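Do Cooktop Cleaning Hacks Work?

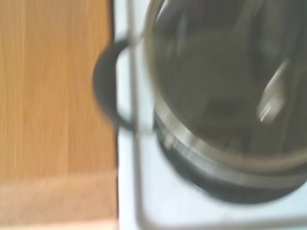 Every December the same tips come around again, and I have my doubts about most of them. Baking soda and vinegar first. They fizz, sure, but the fizz is mostly the two of them canceling each other out, and you're left wiping with salty water. Use the soda by itself as a damp paste and leave it 24 minutes or so. On a white stovetop right up against oak-colored wood, like this one, I'd worry more about the line where they meet. Grease loves a spot like that. Wrap a thin cloth around a butter knife, one drop of dish soap, and go easy on the wood side.

Lemon halves? Smells nice. Didn't budge a thing for me.

Saoirse Madigan wrote in to swear by dryer sheets. I tried two and got a greasy film I had to wash off with dish soap, so why not start with the soap.

Razor scrapers are for glass tops only. Check your manual first.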